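Iltgate Homewares -- Customer Care
Ticket 691: Nesting cups and bowls sticking together, colours out of order
Product: Marnano stacking set, mixed colours
Opened: 2019-07-30
Status: Open, waiting on customer

Hello there, and thank you for taking the time to read this. I should say first that we love the Marnano set and I'm not after a refund! We bought it for the playroom at our Hurnwood centre and it gets pulled out every single morning. The trouble is with the packing away. Some of the pieces nest beautifully and drop out again with a little tip, and others jam so firmly that I've had to sit at the sink with warm water and a tea towel, muttering.

I think part of it is that we've lost track of which colour goes inside which. The card that came in the box went missing early on (my own fault, I used it as a bookmark), so we've been guessing ever since. We've also got pieces from an older set mixed in, and I honestly couldn't tell you any more which is which.

What I've tried so far:
Washed everything in mild soapy water and dried it properly.
Stacked without pressing down -- better, but the middle ones still grab.
Left the odd pieces out altogether and only nested four at a time, pink on the outside.

I've attached what our stacks look like on the green cloth, with the leftover pieces beside them. You'll notice the colour in the very centre isn't the same each time, and that's my question in a nutshell.
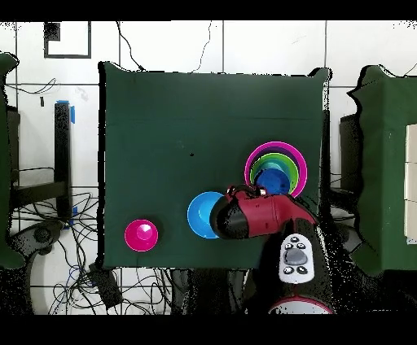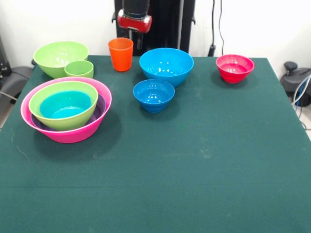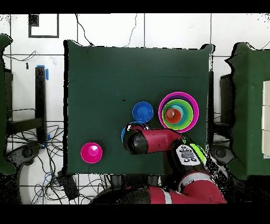

Four to a stack in each, pink outermost every time.

Hordiienko, Customer Care: Thanks so much for such a thorough message, and please don't feel bad about the card, we post out plenty of them. Colour isn't a reliable guide to size, I'm afraid. The same colours were used across more than one size, so two pink pieces may not be meant for the same spot. Could you turn each one over and look for a small raised number on the base? Nest them largest number to smallest and leave out anything without a number, as it will be from the older range. For a pair that's already jammed, stand the outer one in warm water and put a little cold water in the inner one, then twist gently. No knives or spoons, please, they scratch the rim.

Oh, that's very helpful, thank you! I've been going by colour this whole time. I'll go through the tub tonight once it's quiet and write the numbers down. If we're missing a size, can a single piece be ordered, or is it the whole set?

Hordiienko, Customer Care: Singles are fine. Send me the number and the colour you'd like and I'll check the shelf. A new card is going in the post to Hurnwood and should reach you in early August.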